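Workshop notebook -- boards and counter
21 November 2025
Kept by Ludivine Brunet. Josiane Millet to add her notes at the end if she has any.

Carried on with the wooden boards and the counter. Ikthorpe want the finish settled before they order more oil, and I want it settled before I forget what we did to which board.

Oil is the Tratum, same tin as before. Decanted what I needed into a jar and wrote the date on the lid. The last jar had no date and I threw it out, it had a skin on it. Cloths are the old cotton ones cut up. The microfibre drags and leaves fluff in the grain, so please don't put those back in the box.

Method as it stands: wipe with a damp cloth, stand on edge until dry right through, rub down with the fine pad along the grain, one thin coat, leave 30 minutes, wipe off everything that will come off. Second coat next day. I tried skipping the rub-down on one of the early boards and it felt like a cat's tongue after its first wash. Put it back in the queue.

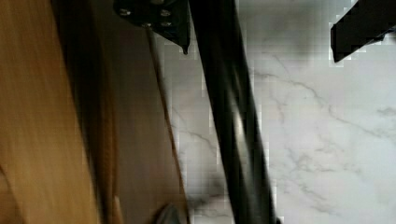
End grain and edges take a lot more oil than the face. On the first boards I was putting the same amount everywhere and the edges were dull again within a week. Now I do the edges first, do the face, then go back to the edges before the wiping off. Uses more oil but the colour evens up.

Weights, written down so that we stop arguing about them. Test piece from Lecomte was 424 g dry and 445 g with the oil on and wiped. Josiane thinks some of that is water from the damp wipe and she may be right. I only left it an hour. Will repeat with an overnight dry and weigh again before touching the tin. Until then don't quote the figure to Ikthorpe.

Boards with a raised rim need a bit more care. Oil sits in the corner where the rim meets the flat and goes tacky if left. A cotton bud gets most of it, a folded corner of cloth round a lolly stick gets the rest. Keep the cloth nearly dry for this part. Where a pale stripe is let into dark wood, wipe along the stripe and away from the dark side, and use a clean bit of cloth each time. I can't say I have seen the colour carry over with this oil, but it did with the tinted one we had from Nuten and I don't want to find out on a good board. 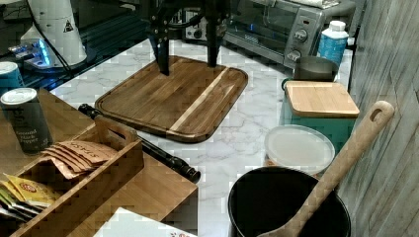 The worktop itself. Marble pattern, so marks hide in the veining and you find them with your fingertips before you see them. Wash with a drop of washing-up liquid in warm water, rinse, dry. No vinegar and no lemon cleaner until somebody shows me the paperwork for the surface. I asked Lecomte for it again. Oily cloths are not to be put down on it even for a minute, use the enamel tray.

Tea stays at the side. I would sooner it lived in the cupboard but the kettle crowd have asked twice to have it left out, and as long as it is all in the one tray it can be lifted off in one go for wiping. Pepper and the rest of the dry things to be wiped round the base when they are moved. The pepper tin leaves a gritty ring and the grit is what scratches.

Drawers next. The fronts had one coat earlier in November and have kept well except along the top edge, where hands go. I rubbed the top edges back lightly and gave them another thin coat. Leave drawers open a finger's width while they cure or they stick to the carcass. I have had to free one with a palette knife before now and it took a sliver of finish with it. 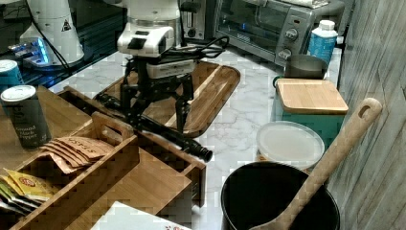

Serving board on the worktop, drawer pulled out.

Handled boards: the neck of the handle is where they dry out first. It gets gripped, it gets washed, and it gets missed with the cloth. Go round it twice. If there is a hole for hanging, oil the inside of the hole as well, using the cotton bud.

Storage. Boards that are finished and cured go on edge with air between them. Flat in a stack is fine for an afternoon but not overnight, the bottom one sweats. Had a cup in one of the long boards from exactly that, over 30 days to come back flat with the hollow side down, and it still rocks a little if you press a corner. I have marked it on the underside in pencil and it is not to go out.

The rack we have is too tight for the ones with rims. Josiane is going to open up the slots. She wants a felt strip in the bottom of each, I would leave the wood bare so it can be scrubbed. Not decided.
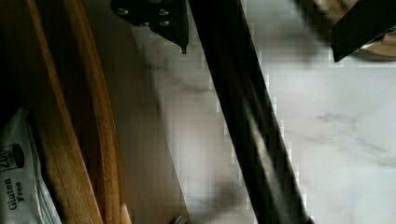
How soon can a freshly oiled board be used for bread?
Two days after the last coat for dry things like bread, a week before anything wet goes on it or it gets washed.

Stock: one unopened tin of the Tratum, 1000 ml, plus what is left in the dated jar. Fine pads are low. Cotton cloths fine. Used cloths hung outside on the line to dry, one layer, not bunched up in the bin. I found two bunched up in the bin this morning and moved them.

To do
Repeat the weighing with an overnight dry
Second coat on the drawer edges
Chase Lecomte for the surface paperwork
Order fine pads
Ask Josiane about the rack

J.M. -- rack slots marked out, will cut them when the saw is free. Bare wood is fine by me if you do the scrubbing.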